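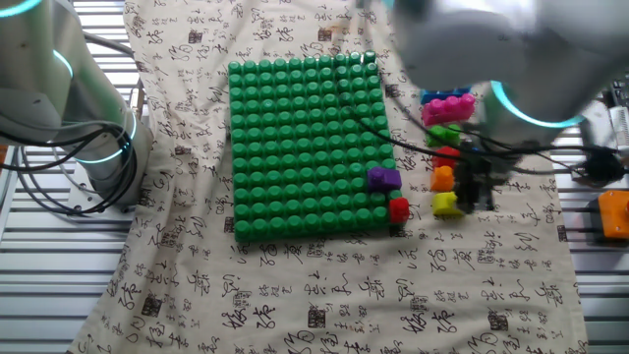
Two-arm cell, baseplate on the printed cloth, parts column to the right.

Block placement drifts toward one edge of the baseplate
Posted by Sigrun Bakke, 21 January 2026

I look after a two-arm cell that places toy blocks on a green studded baseplate. The arms are mounted over a slatted metal table. The plate sits on a cloth printed with calligraphy, and the loose blocks are laid out on the cloth beside it. Each gripper has a small wrist camera.

Picking is fine. Placing is not. After 20 cycles the block comes down far enough off the studs that it rides on top instead of seating. The error is always in the same direction, toward the right edge of the plate. Re-homing both arms clears it for a while, then it returns. Measured offset at the worst point was 2 mm at the fingertips.

Already done: swapped the finger pads, re-taught the place pose, checked the wrist flange bolts. The controller log shows no faults. We run the Tveit motion package with the stock vision settings.
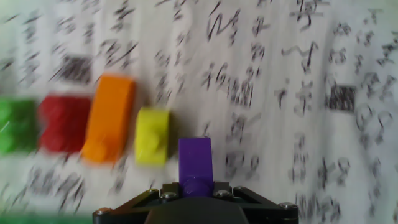
Wrist camera, purple block in the gripper.

Is this calibration, or something mechanical? I would like to know before I pull the wrist apart. The arm has 3,000 hours on it.

Wenche Söderlund

Check the workholding before the arm. A baseplate lying on loose cloth is not a fixture. Every press-down puts a small side load on the plate, and the cloth creeps over the slats with it. If the place pose is fixed in the base coordinates, the arm goes back to where the plate used to be. Re-homing probably looks like a cure only because you straighten the plate at the same time.

Test it as follows.

1. Put tape on the cloth along two sides of the plate, and tape on the table at the cloth edge.
2. Run 20 cycles without touching anything.
3. Stop the cell, lock out, and look at both sets of tape. A gap at the plate means the plate is sliding. A gap at the table means the whole cloth is moving.

If neither has moved, go to the gripper. Look at the linkage screws while the fingers are closed on a small block beside the plate. 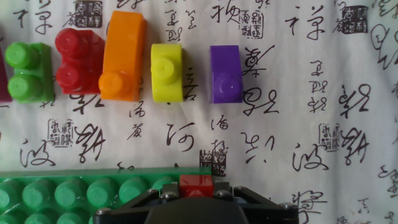
Put a paint-pen line across each screw head and onto the arm next to it. Run a shift and look again. A line that no longer meets is a loose joint, and a loose joint on one side pulls the closed position off center. Tighten to the figure in your gripper manual, with medium threadlocker, one screw at a time.

Also pull the cloth flat and clamp it at the edges. Folds under the plate change its height and tilt, and your press depth goes with it.

We had the same complaint on a Skiro cell at Drumdale in August. Cloth creep, 9 mm over a day. Two clamps and a stop bar fixed it.

clururstead_maint

Could be the camera. Recalibrate it. Ours did something similar and a recal sorted it out, although we changed the cable the same day so I can't say which it was. Check your cables for drag too, if one gets hung up on the plate it will pull it.

Sigrun Bakke

Tape test run. The gap is at the plate, none at the table. Stop bar ordered, and I will mark the screws in the meantime.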